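Project report, Tomumbridge College, Engineering Year 2
Submitted 11/30/18

## 1. Aim

The purpose of the Ninum project was to have a pair of robot arms roll socks and store them upright in a compartment organiser. The task was set by the department as the second-year assessment and carried out in the Potgieter Laboratory.

## 2. Method

The arms were driven by hand through the full task and each run was recorded. The group collected 952 recordings, of which 933 were kept for training. The remainder were rejected because a sock had left the table or a file had not saved correctly. Control was handled by the Jorkalus software, which the department already holds under licence.

Socks of several colours were used. Plain socks proved easier to grip than ribbed ones — the finger pads tended to catch on the ribbing.

## 3. Trials

The final assessment consisted of 80 trials. A trial was passed if the sock was rolled and stood upright in an unused cell. Eight trials were stopped early by the supervisor when the grippers came too close together over the middle of the table.

During a run, finished socks are placed in the back row of the organiser first, and both arms work on the next sock at the centre.
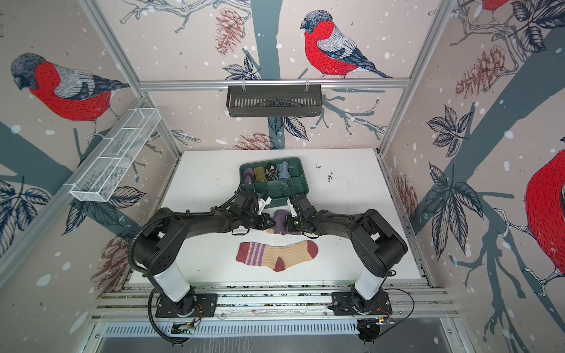 ## 4. Further work

The group recommends that the stopping distance between the grippers be reviewed before the next intake begins. Thicker socks should also be added to the training set.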